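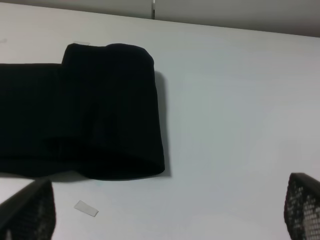 Betreff: Re: [greifer-wartung] Handkamera: Belichtung springt bei dunklem Stoff

Ottavio Cocco schrieb am 20. Mai 2019:
> Hallo Liste,
>
> unsere Faltzelle (Stamport-Steuerung, Handkamera am Greifer) hält
> schwarzen Fleece neuerdings für ein Loch im Tisch. Helle Ware geht
> einwandfrei. Das Log wirft Fehler 1433, »keine Kontur«, und der Arm
> fährt beleidigt in Grundstellung. Kalibriert habe ich inzwischen
> 3 Mal, jedes Mal mit Bestwerten und ohne jeden Nutzen. Ist die
> Kamera hin? Plurach will mir gern eine neue verkaufen.
>
> Gruß
> Ottavio

Hallo Ottavio,

dass Plurach dir gern eine neue verkaufen will, glaube ich sofort. Behalte die alte erst mal. Wir hatten an der Zelle bei Bandaseo dasselbe Theater, und die Kamera war völlig gesund.

Schuld war die Belichtungsautomatik. Weißer Tisch, schwarzes Textil: Solange viel Tisch im Bild ist, regelt sie herunter und der Stoff säuft ab. Fährt der Arm dicht ran, regelt sie hoch, und alles Weiße brennt aus. Die Kalibrierung merkt davon nichts, die bekommt ja ihr hübsches Schachbrett. 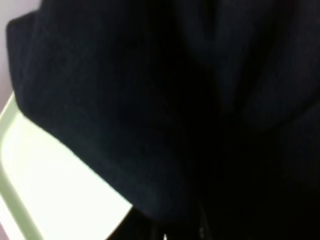 Nahposition, dunkler Stoff auf weißer Unterlage

An der hellen Kante findet die Software immer etwas, die ist ja kaum zu übersehen. Die Falten im Schatten sind das Problem. Bei uns hat geholfen:

1. Automatik aus, auch den Weißabgleich. Der Haken in der Stamport-Oberfläche reicht nicht, nach dem Neustart ist er wieder drin. Man muss es in die Startdatei schreiben.

2. Belichtungszeit fest auf etwa 2000 Mikrosekunden als Startwert, dann am dunkelsten Stück hocharbeiten, das ihr habt. Wer am grauen Musterlappen einstellt, darf am nächsten Tag wieder von vorn anfangen.

3. Zwei Profile anlegen, eins für die Übersicht und eins für nah dran, und erst umschalten, wenn der Arm steht. Bei uns lief das Umschalten anfangs während der Fahrt. Das gab interessante Konturen.

4. Schutzscheibe vor der Optik putzen. Ja, ich weiß. Fleece fusselt, und ein leichter Schleier kostet genau den Kontrast, den man in den Falten bräuchte. Trocken, Mikrofaser, keinen Glasreiniger.

Und schau dir das Licht an. Kommt es nur von einer Seite, liegt die andere Hälfte vom Stoff im Dunkeln, und der Schlagschatten auf dem Tisch wird gern als Ware mitgerechnet. Lawal hat uns damals eine zweite diffuse Leuchte hingehängt, seitdem ist der Fehler selten geworden. Weg ist er nicht.

Den Grenzwert für die Konturlänge würde ich vorerst in Ruhe lassen. Ich hatte ihn in meiner Verzweiflung so weit gesenkt, dass der Greifer mit großer Sorgfalt einen Schatten falten wollte.

Wenn es danach immer noch klemmt, schick mal die Startdatei und drei Rohbilder, bitte unkomprimiert und nicht als Handyfoto vom Monitor.

Grüße
Henrike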